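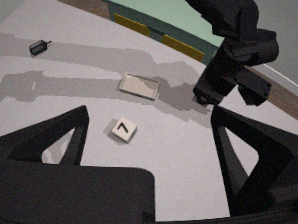

Stepped shadow outlines on a white tabletop (render).

July, 16:20
By Catriona Pringle

Gerrit Goossens wrote:
> I would still like to see the default shadow map size raised in Pladar
> before the next release. The complaint I get most often from people
> moving over from Pimach is blocky shadow edges on large flat surfaces.
> They load a scene, leave every setting alone, and assume the renderer
> is broken. Memory is cheap now. Can we just go to 2000 and be done?

I don't object to a larger default, but the map size is only part of it and I'd like the other parts looked at in the same pass.

First, the light frustum. We fit it to the bounding box of the whole scene, including anything flagged as backdrop. A single ground plane 200 units across is enough to spread the map so thin that each texel covers a visible patch of a desk-sized object. Raising the resolution helps there, but linearly in each direction, while the memory cost goes up with the square. Fitting to the camera view intersected with the casters gets more out of the map we already have. There is a half-finished patch for this in the Fulluvo branch. It fails when the camera is inside the caster bounds, and it needs texel snapping, otherwise the edges crawl as the camera moves.

Second, filtering. The default is a single comparison per fragment. Our existing percentage-closer filter costs very little at the smallest kernel and takes the worst of the staircase off. I'd turn it on by default and leave the wide kernels as an option. Please don't confuse this with the blur in the Pimach importer, which filters the depth values before comparison and gives wrong answers near contact points.

Third, bias. It is a constant in light space, so changing either the map size or the frustum fit changes what value is correct. If we ship a new size with the old constant, shadows will detach from the base of thin objects and we'll trade one set of reports for another. I would express it in texels and add a slope term. I tried this on the Crăciun test set (the one with the tree and all the small ornaments) and a bias of two texels was acceptable everywhere except on the ribbon geometry, which is single-sided and has other problems.

On cost: with two shadowed lights the bigger maps add roughly 20 percent to frame time on the integrated GPU I have here. Most of that is the depth pass. I have not measured a discrete card.

Proposed order:

1. Bias in texels, with a compatibility key for old scene files.
2. Smallest filter kernel on by default.
3. View-based frustum fit, once snapping works.
4. Revisit the map size.

If step 3 slips I can live with doing 4 before it - but not before 1.

Gerrit, could you send me the scene files attached to those complaints? The reports on the tracker have screenshots only, and I can't tell from those how large the bounds were.

Catriona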